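Relatório de projeto – Bancada Lemma
Disciplina de Projeto Integrado, entrega final
02/10/2021

3. O que nos propusemos e o que ficou por fazer

O plano entregue em April – perdão pela versão inglesa do modelo, o cabeçalho já vinha assim – prometia uma bancada de dois braços capaz de manipular objetos moles de uso corrente, montada na oficina partilhada Neketti com um orçamento de 500 euros para peças. Mantivemos o orçamento. Quanto à palavra "capaz", tenho hoje bastantes reservas, e este capítulo serve sobretudo para as registar.

Boa parte da literatura que lemos no início mostra braços a dobrar roupa e a abrir sacos com uma facilidade que não reconheço em nada do que vi na oficina. Os vídeos são curtos, a iluminação é sempre boa e raramente se diz quantas tentativas ficaram de fora. Decidimos por isso guardar todas as execuções, incluindo as que nos envergonham.

3.1 Preensão de bordas finas

A tarefa escolhida foi agarrar a borda de um objeto plano e flexível pousado numa mesa. Um cubo rígido perdoa um erro de alinhamento; uma borda fina dobra, foge ou escorrega entre as pontas. O controlador Stera trazia de origem uma rotina de preensão que, segundo o manual, serviria para "a maioria dos objetos domésticos". Foi abandonada ao fim de poucas sessões, com a força mínima ainda demasiado alta para o nosso material.

Escrevemos uma rotina própria, mais lenta, que aproxima os dois dedos na vertical e só fecha depois de uma pausa. Fizemos 332 execuções. Em 23 delas o ficheiro de registo ficou corrompido e não as contámos nem a favor nem contra.
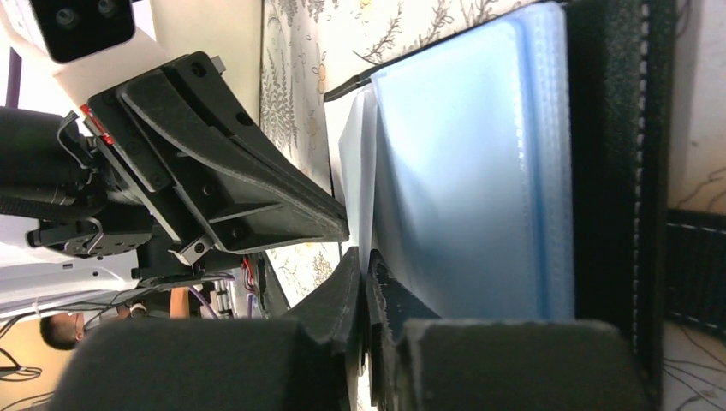 Figura 4 – Preensão de uma borda fina, vista do punho. À esquerda, o dedo do segundo braço.

Uma imagem como a da figura 4 convence depressa, e convém resistir. As pontas apertam a borda, mas isso não diz se a pega aguenta quando o braço sobe, nem se o segundo braço consegue aproximar-se sem colidir com o primeiro. Foi nesta última parte que perdemos mais tempo.

3.2 Simulação

Usámos o Simport para ensaiar as trajetórias. Para os movimentos livres foi útil. Para o contacto com tecido e plástico flexível, os resultados tiveram pouca relação com a mesa real, e ajustar o atrito até a simulação coincidir com o que já sabíamos parece-me um exercício duvidoso. Deixámos de o fazer.

3.3 Limitações

Todos os ensaios foram feitos na mesma mesa. Não testámos outras alturas nem outra iluminação. A calibração entre os dois braços degrada-se ao longo de uma sessão e tem de ser repetida à mão – a causa continua por apurar.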